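## 4. Adding your food tour to the Pekesum trip planner

Use this section once you have a booking code from Plemonier or Costa. Codes from other tour firms can't be read by the planner yet.
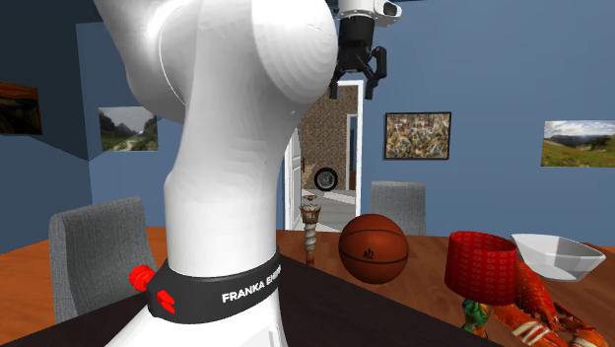
### 4.1 Enter the booking

1. Open **Trips** and choose **Add a tour**.
2. Type the booking code exactly as printed on your voucher, capitals included.
3. Check the number of travellers. Children under 2 are not counted.
4. Press **Save**. The tour shows up in your calendar within 30 seconds.

**Note:** Market walks in Rammont start at 7 am in August and at 8 am the rest of the year. The planner changes the time for you, but the printed voucher may still show the old one.

### 4.2 Set meals and diets

1. Open the tour and choose **Meals**.
2. Tick any foods you can't eat. Use **Other** for anything not listed (up to 85 letters).
3. Pick a place for each evening marked **Open choice**. Leave it blank if you plan to eat on your own.
4. Press **Send to guide**.

**Caution:** The diet form is passed to the guide, not to each kitchen. If you have a severe allergy, tell the staff yourself at every stop — including cooking classes and tastings.

### 4.3 Save the route for use offline

1. Connect to Wi-Fi. The full Rammont map is 105 MB.
2. Choose **Route**, then **Keep on this phone**.
3. Wait for the green tick before you close the planner.

If the tick doesn't appear, delete the part-saved map under **Storage** and repeat step 2. To change or cancel a tour, see section 5.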